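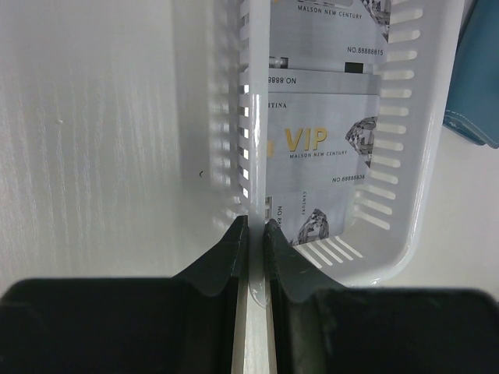 Planning a two-arm bench cell

Home > Guides > Budgeting > Contact

1. Start with the parts you handle. Thin-walled trays and loose cards call for narrow fingertips, so price the fingers first. At Grivstead we put aside $600 for spare sets.

2. Add the enclosure, the rail and the cables. Get quotes from two suppliers - ours were Trorow and Clurkum - and ask both for lead times.
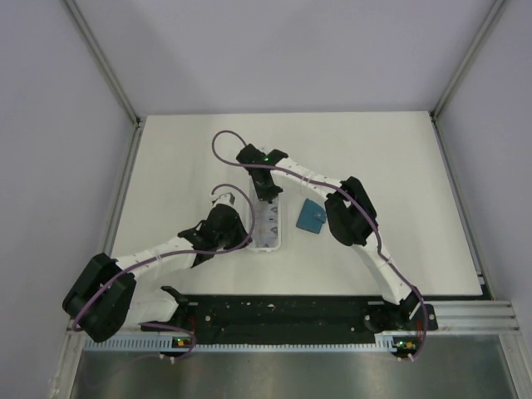 Should I buy both arms at once?
Buy them together if the task needs two hands. Matched arms share spares and one service plan.

3. Hold back 12 percent for items missed in the quote, and allow 30 days for setup before you book any production work.
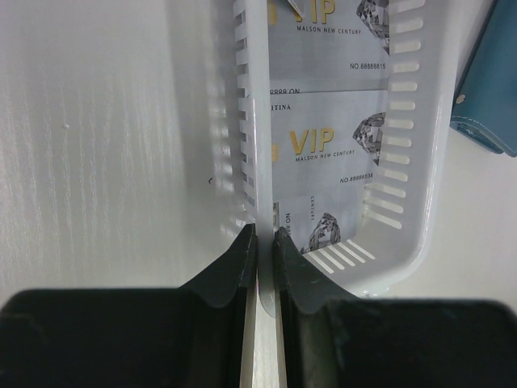 Gripper fingers on the side wall of a slotted basket, VIP cards inside.

Guide by Witold Sikora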